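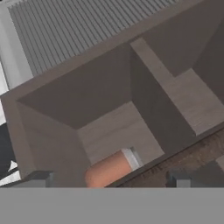

Progress report — Tokutska animation art collection
18 August update follows the one sent in spring. Sorry for the short notes, writing between deliveries.

Cataloguing
19 cels now fully described, measured and given numbers. 16 of them from the Harasym short, the rest loose pieces with no production marks. Title card set up with its painted background still to do — the paint is lifting on the lettering and we'd like advice before anyone handles it again. Sequence numbers on the Harasym cels don't match the exposure sheets. Working through this slowly. May be that the sheets are from a later re-shoot.

Conservation
2 cels had stuck to their backgrounds. One came away clean. The other lost a bit of black line at the lower left, recorded and left alone for now. Vinegar smell in one folder, so that folder is kept apart from everything else and checked weekly. Interleaving paper: 50 sheets left, enough till December if we are carefull.

Scanning
Skilent scanner back from repair, colour is better but reds still come out a touch orange. Test scans redone twice. Zotia have agreed to host the online catalogue, first pages should go up once captions are proofread. Pencil drawings wait until the cels are finished.

Spending
Within budget on materials. Over on courier costs — the insurance went up after the quote. We ask to move the unspent travel money accross to cover it, form to follow.

Next
Title card. Captions to Zotia. Frames for the winter display, sizes still not agreed with the venue. Next report in December.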